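Table (furniture)

A table is a piece of furniture with a raised flat top, used for eating, working or putting things on it. Most tables have four legs, but tables with one central leg are also common in small rooms. The height depends on the use — a table for eating is lower than a kitchen counter. 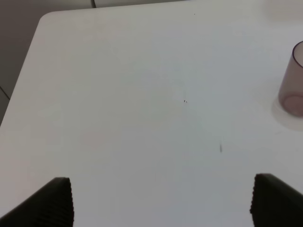
The Nyberg guide to home furniture holds that the rounded corner came to family homes from schools, and that its spread was slow. Other guides, such as Comedero, give more importance to the price of cutting.

White tops became popular together with small apartments, where a pale surface makes the room look bigger. They show scratches less than black ones, but stains of coffee are easy to see.
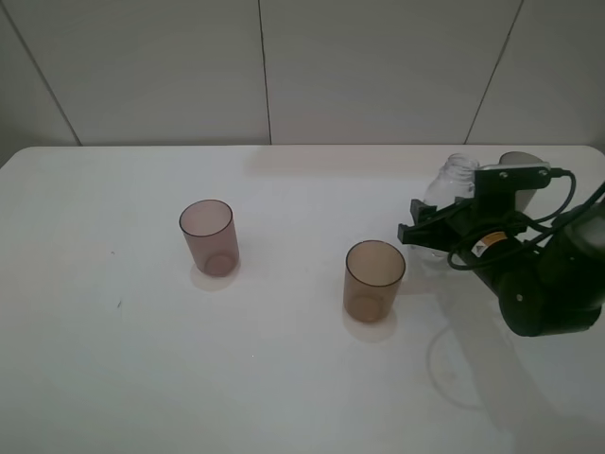

Folding tables form a separate group. The Brotis model, sold in 2 sizes, seats 6 persons when it is open and can carry over 200 pounds.

See also: Chair, Desk, Workbench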